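Jul 25, 2024

Long one today, my tea went cold twice, and I'm typing this on the couch with my shoes still on.

So the Fonside people want our house rules written down properly before they sign for the next phase. Up to now the rules have lived in my head and on a sheet of paper taped by the door, and half of that sheet is in my own shorthand. I've been promising to redo it since May. Well, today I finally sat down next to the cell and started over, with the arm going through its small-object work beside me while I typed.

The first thing I wrote was the rule I care about most. Power off before hands go in. I don't mean paused, I mean off, and the person whose hands are going in is the person who turns it off. We got sloppy about this in the spring (me included!) and I've been a nag about it ever since. I put it at the top in big letters and then spent way too long deciding if big letters were rude.
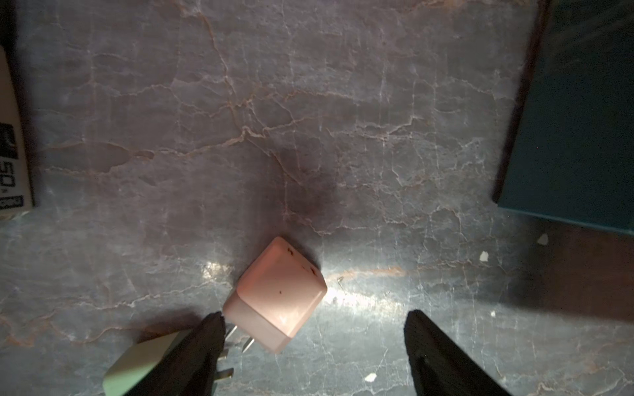
Then I got stuck on wording, as usual. Womov, who did our old manual, wrote everything as "the operator should," and I can't stand "should" in a safety rule. Should is for flossing. I went through and changed every one to "must" or else took the line out, and the whole thing got a page shorter and a lot easier to read. I do feel a little bad about one I cut, the bit on keeping drinks off the bench, so I may sneak it back in tomorrow.

The other big fight (with myself, out loud) was over what goes on the marble top and what doesn't. I want anything with a plug treated as its own kind of object. An adapter has metal prongs, and prongs can scratch a finger pad or get bent, so the rule now says nothing with prongs gets handled while it's connected to anything, ever, and we look at the prongs before it goes back in the pile. I also put in a line about crumbs and flecks on the surface. Wipe the top before each session. It sounds fussy, but I'd like the marble to look the same at the start of every run, and little white specks make me crazy.

Storage came next. Bins stay shut while the arm is live, and if the lid has to be held down with tape, the tape gets checked too, because old packing tape gets wrinkly and dusty and I don't trust it. I'd really love real latches. I've asked. Tall things like buckets need a spot that's written down, so the next person isn't guessing whether it's supposed to be there.
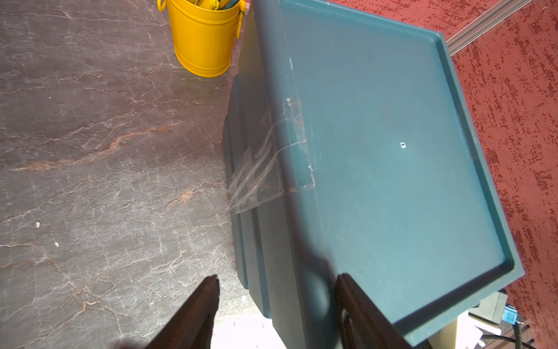
What I settled on for the sheet

Three checks before power, in this order: the stop button, the cable run, the surface. Every 10 sessions somebody looks over the gripper fingers in good light and writes down what they see, even if what they see is "scuffed, same as before." At 2000 cycles we do a full check of the screws on the enclosure, and at 4000 the finger pads get swapped whether they look tired or not. Brurus does it that way over in their shop and I stole it happily. I argued for a shorter gap between screw checks and then lost the argument to my own calendar.

I also wrote a bit on walls. It's easy to start treating the walls as a place to lean things, and I'm as guilty as anyone. The new line says nothing gets propped against the pink panels, and anything that lives inside the enclosure has to be on the layout sheet. If it moves, the sheet changes that same day. I read that one out loud a few times and I think it's good!
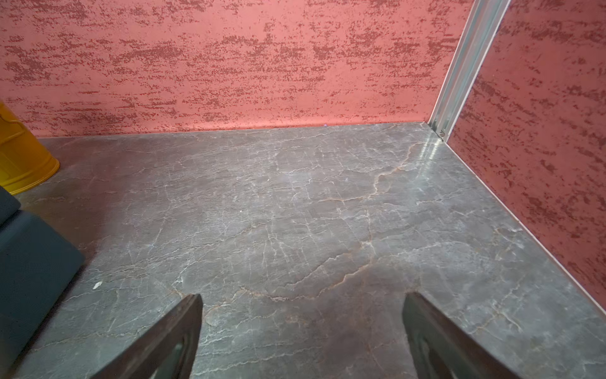 Do I really need a written rule for an open gripper with nothing in it?
I think so, because an empty gripper can still close on a thumb, so the sheet treats it exactly like a full one.

I wrote that down word for word for the Ayaaba visit, since they always ask me that sort of thing and I always mumble. Still to do: the page on who's allowed to reset after a stop, the page on cables (ugh), and a clean printout in a font bigger than the last one. I need to buy more page sleeves. Dinner is going to be toast.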